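Cahier d'atelier, salle de projection
jeudi 6 juin

Matinée passée sur le projecteur 16 mm n° 2, celui qui mangeait les perforations à la dernière répétition. Démonté le couloir. Le presseur latéral était monté à l'envers, ressort côté objectif. Remonté dans le bon sens, nettoyé à l'alcool isopropylique, passé une amorce neuve en boucle pendant 14 minutes. Pas de marque sur les perforations. Je laisse quand même l'étiquette orange sur le capot jusqu'à ce que Victor ait fait tourner une vraie bobine.

Le n° 4 est toujours trop bruyant. C'est la courroie, on le sait. Celle commandée chez Bamumeck est arrivée mais trop longue d'un bon centimètre, elle saute dès qu'on passe en marche arrière. J'ai remis l'ancienne. Shirley les rappelle demain, référence notée au dos de la boîte. Si l'échange traîne, on jouera le deuxième morceau sans marche arrière, ce qui embête surtout Aitana.
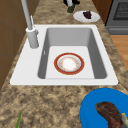

Lampes : deux de rechange pour cinq appareils, c'est trop peu pour une tournée. Annunziata en a trouvé un lot à Imunthorpe, un ancien ciné-club qui vide ses placards. Elle demande si le culot est bien le même. Je lui ai envoyé la cote ce matin. Attendre sa réponse avant de payer quoi que ce soit.

Essais de développement

Repris les essais avec Mwajuma sur le fond de pellicule Tsoukalas (bobine de 289 mètres, entamée). Premier bout traité en révélateur papier, 5 minutes, agitation continue. Image très dense, base voilée, mais le voile est régulier et à la projection il donne un gris chaud qui nous plaît à tous les deux. Deuxième bout à 4 minutes : plus clair, contraste plus mou, on perd les branches sur le ciel. On garde 5.

Troisième bout : solarisation à la lampe de poche pendant le développement. Raté au début, trop long, tout est monté au noir. Les derniers photogrammes sont bons, avec un liseré net sur le contour des troncs. Mwajuma veut recommencer avec une source plus diffuse, un calque scotché sur la lampe. À prévoir pour la prochaine séance, et compter plus de chutes, on en a brûlé beaucoup.
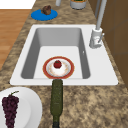
Pour la boucle d'intérieur, on n'a toujours pas de choix arrêté. Aitana voudrait quelque chose de très banal entre les deux sections de forêt, un plan qui ne bouge pas, qu'on puisse teinter à la main sans que l'œil cherche une histoire. J'ai proposé de partir de l'évier : l'assiette à bord rouge-brun au fond du bac, avec le petit fruit rouge posé sur son monticule blanc, et la bouteille vert olive couchée devant sur le granit. En noir et blanc, le rouge et le vert risquent de tomber presque sur la même valeur, donc tout reposerait sur la teinture. Essai à faire au pinceau fin, rouge seul, sur une quarantaine de photogrammes. Si le rouge bave d'une image à l'autre, tant mieux, le papillotement fera le travail. Victor trouve ça trop décoratif. À revoir quand il y aura une bande à regarder.

Rappel sur les teintures : le bleu Fokum ne prend pas sur la pellicule tannée. On l'avait déjà constaté cet hiver et je l'ai refait par distraction. Il part au premier rinçage. Sur la pellicule non tannée il tient, mais il migre dans les blancs au séchage. Utiliser l'encre à l'alcool en attendant, flacon du haut, celui sans étiquette. (Il faut lui mettre une étiquette.)

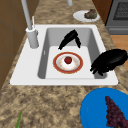 Son

Victor a apporté ses deux micros de contact et on les a essayés sur les carters. Sur le n° 1 c'est très beau, on entend la griffe et presque rien du ventilateur. Sur le n° 3 le ventilateur couvre tout. Déplacé le micro sur le pied, côté bras débiteur : mieux, un battement grave qui ralentit quand on tourne le rhéostat. Il a enregistré plusieurs prises, fichiers sur le disque commun, dossier « carters ». Niveau d'entrée trop fort sur la première, à jeter.

Question de la boucle de masse : ronflement dès que le magnétophone et le n° 3 sont sur la même multiprise. Disparaît avec deux lignes séparées. À signaler dans la fiche technique envoyée aux salles, ligne son et ligne projection distinctes, écrit en gros.

Le volume général est encore trop haut dans la dernière partie. Shirley, assise au fond, n'entendait plus du tout les machines. On a décidé que Victor baisse dès que le quatrième projecteur démarre et qu'il ne remonte pas avant le noir.

Filage de l'après-midi

Un filage complet, sans arrêt, 39 minutes de l'allumage au noir. C'est plus court qu'à la répétition précédente et ça me convient. La transition entre la première forêt et la superposition est propre si je lance le n° 2 au moment où Aitana pose la main sur le volet, sans attendre son signe. Quand j'attends le signe, il y a un trou.

Problèmes relevés :
Boucle du n° 1 trop tendue sur la potence, elle frotte contre le montant. Ajouter un galet.
Filtre ambre tombé au milieu de la superposition. Pince trop vieille, la remplacer.
Le n° 5 dérive vers la gauche à mesure que la table vibre. Mettre du feutre sous les pieds et refaire le cadre avant chaque passage.
Collure du début de la bobine C ouverte sur la moitié de la largeur. Refaite au ruban, à reprendre à la colle.

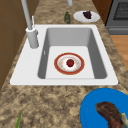 À faire avant juillet

Confirmer avec Annunziata pour les lampes, et demander au passage s'il leur reste des bobines vides de 120 m.

Retour de la courroie Bamumeck (Shirley).

Tirer une copie de sécurité de la bobine A. L'original commence à se rayer côté émulsion, on le voit bien dans les ciels. Tant que la copie n'est pas faite, répéter avec les chutes.

Teinter le bout d'essai, rouge seul, et le monter en boucle courte pour Victor et Aitana.

Refaire la fiche technique : hauteur des tables, distance à l'écran, deux lignes électriques, noir complet. La version actuelle indique encore quatre projecteurs.

Vider le bac de fixateur, il est épuisé (test au film voilé : le clair ne vient plus). Mwajuma a le bidon de récupération dans sa voiture.

Clé du local rendue à Shirley à 18 h. Les objectifs sont dans la mallette noire, sauf le 25 mm qui est resté sur le n° 3.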